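Home / News / Workforce and Education

Regional Board Approves Long-Term Plan for Maintenance Apprenticeships

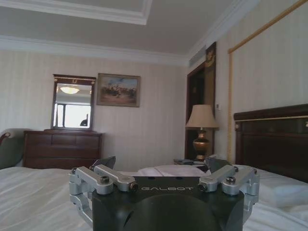
Metal linkage arms and hex-socket bolts on a black housing marked GALBOT.

June 4, 2023

The Trekport Regional Workforce Board has approved a plan to expand apprenticeship training in building and equipment maintenance across the cities of Trekport, Clondberg, and Grostham and the town of Mangubat. The plan sets a target of 500 registered apprentices by 2032. There are currently 186 registered apprentices in the four communities.

The decision follows a public comment period that closed in April. Written comments were received from employers, labor organizations, school districts, and individual residents. A summary of the comments, with the Board's responses, has been posted with the final plan.

Under the plan, apprentices will be hired by a participating employer before training begins and will be paid from the first day of work. Classroom instruction will be offered at the Clondberg Technical Center and at the Grostham campus of the regional community college. Employers will be responsible for on-the-job training under the supervision of a qualified journey-level worker.

Occupations covered

The plan covers heating and cooling service, plumbing maintenance, electrical maintenance, elevator service, and general building maintenance. It also creates a new track in water system maintenance, which was requested by the public utilities in Mangubat and Grostham. The utilities reported that a number of their senior maintenance employees will become eligible for retirement during the life of the plan and that recent job postings have drawn few qualified applicants.

Training in each occupation will follow standards already registered with the state. The Board does not have the authority to change those standards. Local employers may ask for added coursework, provided that the added hours are paid and that the total length of the apprenticeship is not extended by more than one term.

Several comments asked the Board to include automotive and diesel service. The Board declined to do so at this stage. Those trades are served by a separate agreement between the community college and area dealerships, and that agreement remains in effect. The question will be taken up again at the first scheduled review.

Eligibility and application

Applicants must be at least 18 years of age and must hold a high school diploma or an equivalent certificate. Applicants who are 17 and in their final year of high school may apply early and may be placed on a waiting list, but they may not begin work until they have graduated. No prior experience in the trade is required.

A single application form will replace the separate forms now used in each community. Residents will be able to file the form online, by mail, or in person at the career office in any of the four communities. The form will be available in large print on request. There is no application fee.

Each applicant will be asked to complete a basic test in reading and arithmetic. Applicants who do not reach the passing score will be referred to free preparation classes and may take the test again after a wait of 30 days. In the comment period, several residents said that a failed first test had ended their effort to enter a trade, as they had not been told that a second attempt was allowed. Under the new rules, this information must be printed on the score report itself.

Credit for earlier training or military service will be decided by the employer and the training provider together. An applicant who disagrees with the decision may ask for a review in writing. The Board's staff must answer within 20 business days.

Role of employers

A total of 27 employers have signed letters of participation. They include hospitals, school districts, property management firms, public utilities, and private service contractors. An employer does not need to be large to take part. Two or more small employers may share an apprentice under a written agreement that states who will pay wages during each period of work and who will carry insurance.

Participating employers agree to pay at least the wage scale set out in the plan, to release apprentices for classroom instruction, and to keep a record of hours worked in each part of the trade. Records must be sent to the Board each quarter. Late records were a recurring problem under the previous program, and in some cases apprentices waited several months for their hours to be confirmed. The plan allows the Board to hold back reimbursement from an employer whose records are more than one quarter behind.

Reimbursement will be available for part of the cost of supervision during the first year of each apprenticeship. Private employers with fewer than 50 workers will receive a higher rate. The rate will be set each year when the regional budget is adopted. Public agencies are not eligible for reimbursement, although they may apply for help with the cost of books, hand tools, and protective clothing.

Classroom space and schedules

The Clondberg Technical Center will serve as the main site for classroom instruction. Its evening schedule will be extended from three nights a week to four during the fall and spring terms. The Grostham campus will offer the water system track and a section of the general building maintenance course. First-year courses in plumbing and electrical maintenance will be held in Clondberg only.

Residents of Mangubat raised concerns about travel time to evening classes. The last bus from Clondberg to Mangubat now leaves before most evening sections end. The Board has asked the transit district to study a later departure on class nights. Until a decision is made, apprentices who live in Mangubat may claim mileage or may ask for placement in a daytime section where one is offered. Carpool matching will also be available through the career office.

Child care was the subject of a large share of the written comments. The plan does not fund child care directly. It does allow apprentices to apply for an existing regional subsidy on the basis of classroom hours as well as work hours, which was not permitted before. Staff at each career office will help apprentices complete the subsidy form.

Funding

The first two years of the plan will be paid for through the Board's general training fund and contributions from the four local governments. Each local government will pay a share based on its population. Trekport will pay the largest share and Mangubat the smallest. No new tax or fee is included in the plan.

Funding for later years has not been secured in full. The Board expects to apply for state grants and will report to the local governments each spring on the amount received. If funding falls short, apprentices who are already registered will be given priority, and the number of new places will be reduced.

Reporting and review

The Board will publish an annual report showing new registrations, completions, and withdrawals for each occupation. The report will also show the starting wage and the wage at completion. Figures will be given for the region as a whole and for each community, except where the number of apprentices is so small that a person could be identified.

Apprentices who leave before completion will be invited to take part in a short interview. Participation in the interview is voluntary, and answers will not be shared with the employer. Exit interviews were not held under the previous program, and the Board has limited information on why past apprentices withdrew.

A full review of the plan will take place after the third year. The review will consider the list of covered occupations, the wage scale, the location of classes, and the reimbursement rates. Public hearings will be held in each of the four communities before any changes are adopted.

Next steps

The new application form will be released later this summer. Information sessions for employers will be held at the Trekport Civic Hall and at the Clondberg Technical Center, and dates will be posted on the Board's calendar. Apprentices who are already registered do not need to reapply. Their current agreements, wage steps, and completion dates remain in force.

Copies of the plan may be read at any public library in the region or requested from the Board's main office in Trekport. Questions about individual applications should be directed to the nearest career office.

Filed under: Apprenticeships, Board Decisions, Public Notices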